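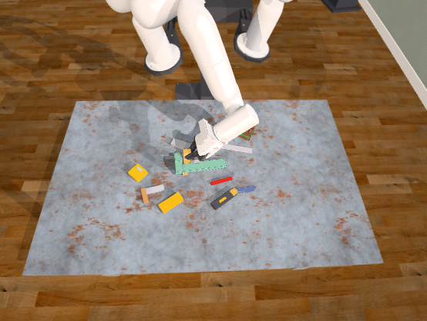

Plancher en bois, plinthe blanche : mon idéal du moment.

Bon, ça y est, j'ai craqué, je refais le sol du salon ! Depuis octobre je vis sur une moquette beige qui a connu au moins trois locataires (et un chien, je le sens les jours de pluie). J'ai commencé par demander un devis chez Wirkora : 900 euros, pose non comprise, pour 20 mètres carrés. J'ai refermé l'ordi et je suis allée manger du chocolat.

Le mardi suivant j'y suis retournée quand même, et là j'ai hésité entre deux gammes pendant une bonne partie de la soirée. La Faduline, très claire, très jolie, mais je vois déjà la moindre miette dessus. Et la Stumstead, plus foncée, avec des nœuds et des lames qui ne se ressemblent pas entre elles. Ma mère trouve que ça fait chalet. Moi j'aime bien les chalets !
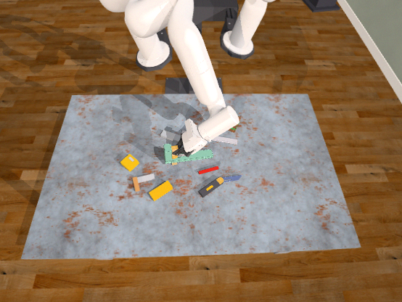

Du miel au châtaigne, les lames toutes différentes — j'adore.

Reste la question des plinthes, que je repousse lâchement. Les miennes sont peintes en marron glacé et il y a 2 couches sous la première, j'ai gratté un coin avec l'ongle. Je les voudrais blanches, toutes simples. Si quelqu'un a déjà décapé ce genre d'horreur dans un appartement habité, je prends tous les conseils en commentaire. La moquette part samedi, les meubles dorment dans la cuisine.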